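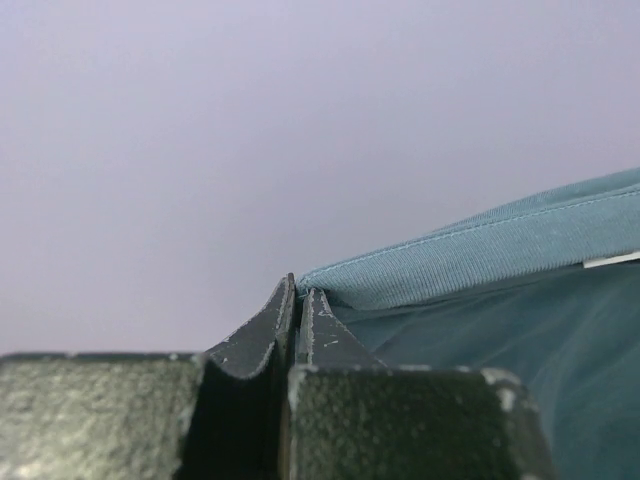 Plain pale background. Everything below works better with a clear surface to start.

Laundry and folding tips, end of year clear-out edition

December 30, 2018

Quick one today, the dryer is going and I have 15 minutes. Most of these came in by email after the March post on sheets. A few are mine.

Fitted sheets. Stop trying to fold them in the air. Lay flat, elastic side up, tuck the two far corners into the two near ones. Then thirds, then thirds again. Not square? Fine. Goes in the cupboard either way.

Towels. Half the detergent you think. Stiff towels are mostly leftover soap. Run them once with a cup of white vinegar and nothing else, no softener ever. Shake each one hard before it goes in the dryer – two good snaps.

Static. Take synthetics out early and hang them. Damp hands over the rest while you fold.

Fleece and brushed throws. Cold wash, inside out if it has an inside. Low heat or a line. High heat mats the fuzz and you dont get it back. Pet hair comes off with a barely damp rubber glove, always the same direction.
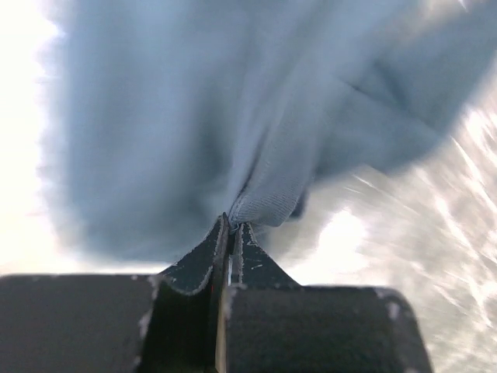
Soft blue-gray fabric, gathered to a pinch in the middle.

To find the middle of a big piece when you're folding alone, match two corners, run a hand down to the fold, pinch there and lift. Let it hang. The weight does the straightening. Tài Lại sent me that one, from the alterations counter at Tăng, and I use it on tablecloths too.

Wool sweaters. Never on a hanger. Roll in a dry towel, kneel on the towel, unroll, dry flat. Cedar blocks in the drawer, sanded a little when the smell goes.

Grease spots. Dish soap straight on, dry fabric, before any water. Leave it, then wash. Check before you dry. Dryer sets it for good.

Cupboard order – heavy stuff at the bottom, guest things up top, sheet sets stored inside one of their own pillowcases. Best tip on this page, I got 4 separate emails saying so.

Storage bags. The vacuum kind are ok for synthetic comforters. Not for down, not for a whole winter anyway. An old cotton pillowcase lets things breathe and costs nothing.

Lint. Clean the screen every load. Wash it in warm soapy water now and then, softener sheets leave a film. Let it dry compeltely before it goes back.

Iron plate sticky? Unplug, let it cool, baking soda paste, soft cloth. Wipe the steam holes with a cotton swab.

Reader from Bretutham asks about yellowed pillows. Yes you can wash most of them, two at a time so the drum balances, extra rinse, then dry longer than seems sane. Read the tag first. Foam ones, no.

Buzzer just went. Stain chart next time.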